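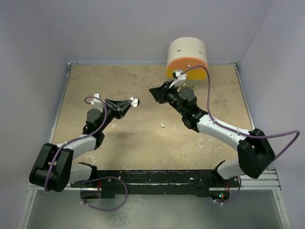 Je repeins le bureau du rez-de-chaussée et je bloque sur la couleur depuis deux semaines. Pièce de 17 m², une seule fenêtre plein nord, parquet en chêne clair, plafond blanc mat qui ne bouge pas. Mon mari veut un gris neutre, moi je voudrais quelque chose d'un peu plus doux. Le ton auquel je pense est celui des parois sur la photo, un gris qui tire sur la lavande, et c'est son effet à côté du plan beige qui me plaît, parce que mon bureau est à peu près de cette teinte-là. J'ai peur que ça devienne franchement violet une fois sur quatre murs. Est-ce que quelqu'un a ce genre de couleur au nord ? Et en mat ou en velours ?

yara_shboul
Posté le 25 août 2025

---

pinceau_plat
Membre, Angers

Au nord la lumière est bleutée toute la journée, donc un gris avec du violet dedans va sortir plus froid que sur le nuancier. J'ai fait l'erreur dans une chambre. Le matin ça allait, à partir de 16 h on avait l'impression d'être dans une glacière. J'ai tout refait l'année suivante en grège.

Si tu tiens à ta couleur, prends-la un ton plus clair et avec une pointe de rouge.

---

Marronnier49

Pas d'accord avec pinceau_plat. Le grège au nord, ça vire au verdâtre une fois sur deux, surtout avec un parquet jaune. Un gris lavande avec du chêne clair, c'est presque complémentaire, donc ça fonctionne. J'en ai un dans l'entrée (pas de fenêtre du tout) et tout le monde le prend pour un gris.

La question à poser c'est l'ampoule. Tu éclaires avec quoi ?

---

yara_shboul

Ampoules 3000 K au plafond et une lampe de bureau, je ne sais pas laquelle, elle est plus blanche.

J'ai regardé chez Mansour, le magasin de peinture près de la gare. Ils m'ont sorti la 1078 de chez Stidton, qui s'en approche beaucoup. Sur le petit carton elle est parfaite, mais le carton fait la taille d'un timbre.

---

Sølve Halvorsen
Peintre en bâtiment

Bonjour Yara,

La 1078 je l'ai posée deux fois. C'est un gris moyen, plus soutenu qu'on ne croit. Sur 17 m² avec une seule fenêtre je demanderais au magasin de la faire à 50 %, ils savent faire ça à la machine à teinter.

Pour l'essai, n'appliquez pas directement au mur. Prenez deux grandes feuilles de papier épais, passez deux couches sur chacune en laissant une bande blanche tout autour, et déplacez-les dans la pièce. Une feuille à côté de la fenêtre, une sur le mur d'en face. Le mur qui porte la fenêtre est toujours le plus sombre et c'est là que le violet se voit.

Finition : mat lessivable. Le velours sur des murs anciens montre tous les raccords.

---

dédé_du_13

Le mat lessivable, tu le laves une fois et tu as une auréole brillante. Velours partout chez moi depuis dix ans, aucun regret. Il suffit d'enduire correctement avant.

---

Sølve Halvorsen

Dédé, ça dépend beaucoup du produit. Les mats d'entrée de gamme lustrent, c'est vrai. Les bons, non, à condition d'attendre le séchage complet avant de frotter, donc trois à quatre semaines. Et « enduire correctement », dans une pièce à vivre, ça veut dire ratisser tout le mur et poncer à la lampe rasante. Peu de gens le font.

---

dédé_du_13

Moi je le fais.

---

Marronnier49

3000 K c'est bien, ça va réchauffer le soir. La lampe de bureau plus blanche, par contre, change-la, sinon tu auras deux couleurs différentes sur le même mur.

---

yara_shboul

Merci à tous. Je vais faire les feuilles ce week-end.

Autre question pendant que j'y suis : les deux angles du fond. Ce sont des plaques de plâtre et on voit la jonction de haut en bas, un peu comme les plis dans les coins sur ma photo. Ce n'est pas fissuré, juste une ligne. J'avais prévu de peindre par-dessus. Mauvaise idée ?

---

pinceau_plat

Oui, mauvaise idée. La peinture ne bouche rien, et une couleur moyenne marque plus les angles qu'un blanc. Bande à joint pliée en deux, enduit de chaque côté, on laisse sécher, deuxième passe plus large, ponçage au grain fin.

---

lulu.bricole

Perso j'ai mis un cordon d'acrylique dans les angles, lissé au doigt mouillé, et c'est nickel. Dix minutes par angle. La bande pour une simple ligne, je trouve que c'est beaucoup de travail.

---

pinceau_plat

L'acrylique c'est bien jusqu'au premier hiver. Chez ma sœur ça s'est décollé sur un mètre quand elle a remis le chauffage en novembre.

---

Sølve Halvorsen

Les deux se défendent. Si la bande est déjà là dessous et que rien ne bouge, l'acrylique suffit. Prenez un mastic marqué « peut être peint », pas de silicone. Si la ligne s'ouvre quand vous appuyez sur la plaque à côté de l'angle, il n'y a pas de bande et il faut la faire.

Sous-couche ensuite sur toute la surface. Sur de l'enduit frais sans sous-couche, vous verrez les reprises à vie.

---

yara_shboul

J'ai appuyé, rien ne bouge. Ce sera donc l'acrylique.

Côté budget, Mansour me fait 400 euros pour la sous-couche, la 1078 à 50 % et le petit matériel. Ça vous paraît correct ?

---

dédé_du_13

C'est cher. Pour une pièce comme ça tu divises par deux en grande surface.

---

Marronnier49

Cher mais pas absurde si c'est du bon. Demande la contenance exacte des pots, parfois ils comptent large. Et regarde la gamme Norkomo, ils font aussi un gris parme. J'en ai posé dans les toilettes, ça couvre bien en deux couches.

---

pinceau_plat

Norkomo coule sur le rouleau je trouve. Mais la teinte est jolie.

---

yara_shboul

Retour après les essais. À 100 % la 1078 est clairement mauve sur le mur de la fenêtre, pinceau_plat avait raison là-dessus. À 50 % elle reste grise le matin et un peu parme le soir, ça me va très bien. Mon mari dit que c'est du gris, donc le débat est clos chez nous.

Je pars sur le mat lessivable. Dernière chose, les plinthes : blanc comme le plafond, ou même couleur que les murs ?

---

lulu.bricole

Même couleur, la pièce paraît plus haute.

---

dédé_du_13

Blanc. Et en satin, les plinthes, pas en mat, à cause de l'aspirateur.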